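About Us

Husent Packing Services is a contract packing and kitting company with three sites in Drevell and the surrounding district. We employ 73 people on permanent terms and prepare mixed orders for grocery, hospitality and health customers, most of them in runs of fewer than 2,000 units.

Automation was introduced at our Culisen Road site in January, following a year of consultation with employees. The programme covers repetitive lifting and placing at the packing benches. Under the agreement reached with staff, no permanent position is removed as a result of it. Employees whose tasks change are offered paid training in cell operation, quality checking or maintenance, and retain their classification and hours while they train.

Our operators have taken on new responsibilities. They decide which products are suitable for robotic handling, set grip positions and approve each routine before it is released to the floor. Any operator may stop a cell at any time without seeking a supervisor's permission.

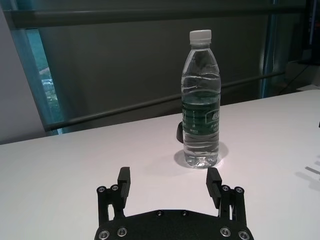 Product trials are carried out by the employees who previously packed the same goods by hand, and their judgement carries formal weight in our approval process. A clear bottle of water with a ribbed shoulder and a screw cap asks different things of a two-fingered gripper than a carton does, and the operator's notes on where to hold it form part of the permanent routine record. The Kasprzak Room at Culisen Road is set aside for this training and is open to employees from all sites.

Page last reviewed October 24, 2018.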